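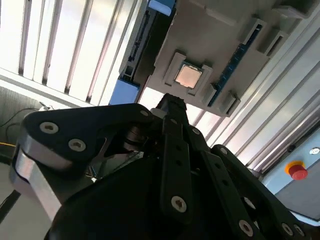
The gripper under the processor socket, seen from the wrist camera.

Tuesday, December 10, 2024

Last month I wrote that I would go to the open day at Ziden, and three people asked me by email if I really went. Yes, I went. I needed some time to write it down, because my notes were half in Indonesian and half in English, and some of them were written on the back of a parking ticket.

Ziden is a small company that makes test and assembly stations for electronics. Their hall is behind the Lotel furniture store, and the entrance is on the side where the trucks come. I walked two times past it. Inside they gave me a visitor badge, a pair of covers for my shoes and a wrist strap, which I did not need in the end, as visitors were not allowed to touch any boards.

My friend Anisa Hidayat came with me. She repaired laptops for many years and she has strong opinions about sockets. I work with spreadsheets, so she was the better guest.

We were put in the second group of the morning. The man who led our group was Endang Pasaribu, and he is the one who built the station in the photo. He speaks very quietly, and the compressor in the next room does not, so we all stood close to him like children around a teacher.

The task of the station is easy to say. A motherboard is held in a fixture, tilted, and the arm comes up to it from below with a two-finger gripper. The part they care about is the processor socket, with the light gray frame and the clips around it. The arm has to arrive there, stop at the right distance, and do its work without touching anything that it should not touch. Next to the socket there is the long dark blue memory slot with its little latches, and Endang told us that in the first weeks this slot was his biggest worry, more than the processor.

I asked why the board is not lying flat on a table, as I would put it. He said that in an older version it was flat, and that the arm had to bend its wrist in an ugly way to reach some places. With the tilt, the arm has more room, and a person can still reach in from the front to change the board. I hope I repeat this correctly. If someone from Ziden reads it and I am wrong, please write to me.

The light blue pieces at the side of the board were interesting for Anisa. They seem to hold it in place, and she wanted to know how hard they press. A board that is pressed too much will bend, and a bent board can have small cracks that you find only months later, when the customer is already angry. Endang was happy with this question. He went to get a drawer full of old blocks to show her, and the rest of the group had to wait. A boy with his father asked if the red button was the one that stops everything. Endang said yes, it stops the arm, and please do not try it now.

Then we watched it run. I expected something fast, as in the videos from car factories, but it is slow. The arm goes up, and in the last part it moves so little that I thought it had finished. On a screen beside the station we could see what the wrist camera sees, and I liked this much more than looking at the arm from outside. From outside it is a machine that moves. From the wrist you look along the black finger, past all the small screws, and the copper-colored top of the processor is there just in front of it. One feels a little nervous for the processor. I asked if I could have a picture from this camera for the blog and he sent it to me the same evening, so thank you again.

They keep a list of every run on a whiteboard. When we came in, the number was 1,532, and Endang explained that 983 of these were made after they changed the pads on the fingertips. The pad has a rough surface now. The earlier one was smooth and he did not like it, but he did not want to say more about it, and I think there was a story there.

Anisa asked the question that I was too polite to ask: who needs this, when a trained person can do the same in a few seconds? He did not become angry. He said that a trained person can do it very well 20 times, and that he himself becomes careless after lunch. Their customer, Ustix, has returned boards that must be checked one after the other for the whole day. Anisa told me in the car that she was not fully convinced. She thinks the sorting of the boards before the station is the difficult work, and this is still done by hand.

After the tour there was coffee and a soup from Đỗ, the restaurant across the road, which was very good and which I mention because I went back there on Saturday. The toilets are on the upper floor, if you go.

They told us the next open day will be in spring. You have to sign up on their website, and each group takes only 9 people, so do not wait too long. Wear shoes that fit into the covers. Mine did not, and I walked the whole tour with one cover half off.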